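Council News: Streets and Parking
13 Dec 2025

Thirty years on the street sweeper

Darcy Rewi started with the Skerkine street cleaning crew as a summer temp and never filled out an application anywhere else. In January he hands over the keys to sweeper number 6, the machine he has driven on the downtown route for most of his working life.

"They gave me a broom and a cart and sent me to the market square," Darcy said. "I thought it would take an hour. I was still there at lunch."

Back then the downtown blocks were swept by hand before the stores opened. The first ride-on machines handled the wide streets, but the alleys behind the market were too narrow for them, so Darcy kept his cart for several more years. He still keeps a push broom behind the seat for storm drains and corners.
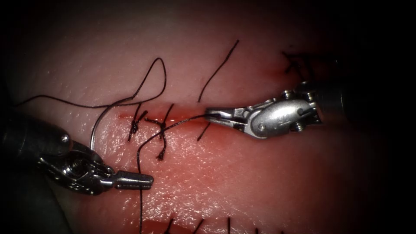
What the crew covers

The night shift sweeps 79 miles of curb each week between spring and the first snow. In fall the route changes to follow the leaves, and Costel Bošković, who schedules the crews, moves two drivers from the industrial side over to the older neighborhoods. Last fall they collected 467 truckloads, all of it hauled to the Grakora compost yard on Kendent Road.

Most calls to the office are about parked cars. A sweeper has to swing out for each one, and the strip of gutter beside it stays dirty until the next pass. Please check the sign on your block and move your car by 10 p.m. on sweeping nights. 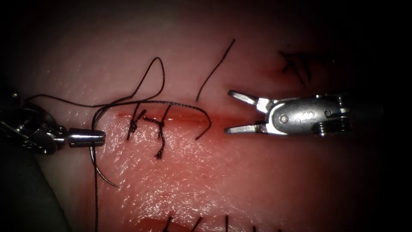 Leaves should be raked to the edge of the lawn and kept out of the gutter, where they block the drains. Branches go in the brown bin. Bagged leaves are picked up on your regular trash day through the end of the month.

Edem Dankwa takes over the downtown route after the holidays. He has been riding along with Darcy since October to learn the alleys, the low awnings and the loading docks that fill up early.

"He writes everything down," Darcy said. "I never wrote anything down, so that's good."

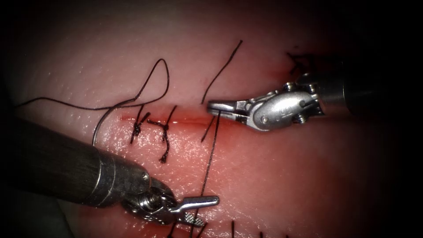
The winter schedule has 112 blocks on it, and the list is posted at the public works counter. Sweeping stops when the pavement temperature drops below freezing, and missed blocks are not made up until the following week. To report a blocked drain, call the counter and ask for Panagiotis Omerović.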